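Cullo fixed-leg table, white top

Home / Tables / Club and hobby room / Cullo

Product line: Cullo
Maker: Traritz
Top: white, matt
Stock status: made to order
Page last revised: 1/31/26

Overview

The Cullo is a fixed-leg table for rooms where people sit across from each other for long periods: club rooms, school libraries, hobby rooms, map rooms. It has a plain flat top with no raised lip, no centre join and no cable hole. The legs are set in at the corners and there is no crossbar at knee height on the long sides.

It is the replacement for the older Bogale table, which used a two-piece top on a folding frame. Customers who have Bogale tables and wish to add to them should read the section on mixing tables before ordering. The two share a height but not a frame.

Top

The top is a single board, 20 mm thick, with a white matt face on the upper side and a plain backing sheet beneath. The edges are squared and then lightly rounded by hand. We do not offer a bevelled edge on this model. A bevel makes it awkward to fix clamps, lamps and similar items, and most buyers of this table fix something to it sooner or later.

The face is matt to keep glare down under ceiling lights. A matt face holds pencil and rubber marks more readily than a gloss one, and these need to be wiped off before they build up. Ink from ballpoint pens will come off with a damp cloth if dealt with the same day. Permanent marker will leave a faint shadow whatever is used on it.

White is the standard colour. Grey can be supplied on orders of 20 tables or more, with a longer lead time. Samples of both are sent by post on request and need not be returned.

Frame and legs

The frame is square steel tube, 50 mm across, welded at the corners and powder coated. The top is held by screws driven up from beneath through slotted brackets. The slots let the board move slightly with changes in room heat and damp. Screws should be tightened until the washer stops turning under finger pressure and no further. Overtightening is the most common cause of a bowed top and is not covered by the guarantee.

Each leg ends in a screw foot with a wide plastic pad. The feet can be adjusted from above with the key supplied, through a hole on the inner face of the leg, so the table does not have to be turned over to level it. Felt pads for wooden floors are sold in packs and push on over the plastic ones.

Measurements

Depth, front to back: 800 mm
Top thickness: 20 mm
Frame tube: 50 mm square
Even load, spread over the top: 100 kg
Length: short, middle or long, see the order sheet
Height: standard adult seated height, or junior

The depth was chosen so that two people seated opposite each other can both reach the middle of the table without standing up. It will also take most game boards, cutting mats and open atlases with room left for a cup on either side. A deeper version was tried and dropped; people in the test room pulled their chairs in so close that the arms of the chairs marked the edge.

The load figure is for weight spread evenly. It does not allow for a person sitting or standing on the edge. For heavy items that stand on a small base, such as a bench vice or a cast sewing machine, place a board of at least the same thickness beneath, or order the table with the extra cross member (part listed under options).

Options

Extra cross member. Runs under the middle of the top from front to back. Must be ordered with the table, as it is welded in before coating. It takes up a little leg room at the centre of the long side.

Linking plates. A pair of flat steel plates that join two Cullo tables end to end. They fit beneath the top and use the existing screw positions. With the feet levelled properly the step between tops is too small to catch a sheet of paper.

Orkuvent shelf. An open wire shelf that hangs below the top at one end. It is meant for score sheets, books and boxed sets and will not take heavy tools. The mesh lets dust fall through, so it needs little cleaning. It cannot be fitted at the same end as linking plates.

Junior legs. Shorter legs for primary schools. They can be swapped for the adult legs later on, using the same bolts.

Mixing with Bogale tables

A Cullo will stand beside a Bogale and, once both are levelled, the tops will be flush. The linking plates do not fit the Bogale frame and should not be forced. The white of the Bogale top was slightly warmer, and the difference shows in daylight where the tables touch. If this matters, keep the two types in separate rows.

Spare feet for the Bogale are still held in stock. Spare tops are not.

Putting together

The table arrives in two parcels, one with the top and one with the frame parts. Check both before signing. The top parcel has card corners, and a crushed card corner nearly always means a damaged board.

Lay the top face down on a clean blanket. Place the frame on it, line up the brackets with the pilot holes and start all the screws by hand before tightening any of them. Bolt on the legs, turn the table over with one person at each end and adjust the feet. Do not stand it on two legs and tip it. The bolts should be checked again after a month of use.
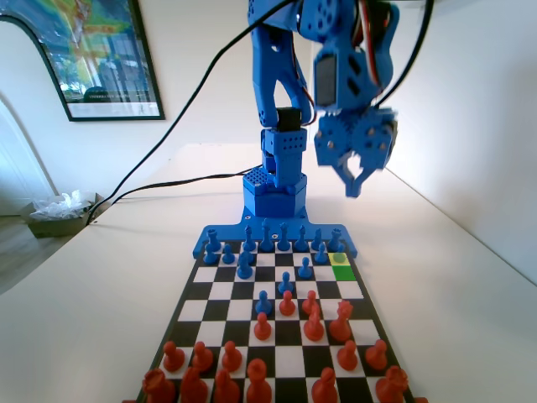
White tabletop with a chessboard laid on it.

Care

Wipe with a soft cloth and warm water with a little washing-up liquid. Dry afterwards, taking care along the edges. Do not use scouring powder, wire wool or melamine sponges, all of which polish the matt face and leave shiny patches that cannot be put right.

Hot cups will not mark the face. Pans straight from a hob will. Strong glue should be scraped off with a plastic card once fully set - picking at it while soft tends to spread it.

The powder coating can be touched up with the small pot of paint listed under spares. Clean and dry the chip first and apply two thin coats.

Delivery and returns

Standard orders go out from the works on pallets. There is a flat charge for a single pallet, and orders of more than 50 tables are quoted separately. Delivery is to the ground floor, just inside the door. If there are steps, or if the door is narrow, tell us when ordering so that the driver can bring a second person.

The works closes for stocktaking in the last part of May. Orders placed in that period are accepted but not started until it ends.

Unused tables in their original packing may be sent back at the buyer's cost. Tables with extra cross members, junior legs or grey tops are made to order and cannot be returned unless faulty.

Technical contact

Questions on loads, fixings and floor types go to Benedek Rácz at the Traritz works. Please give the order number and the code stamped on the inner face of the frame, near the left front leg.

Related items: Cullo linking plates, Orkuvent shelf, felt pads, touch-up paint, Bogale spare feet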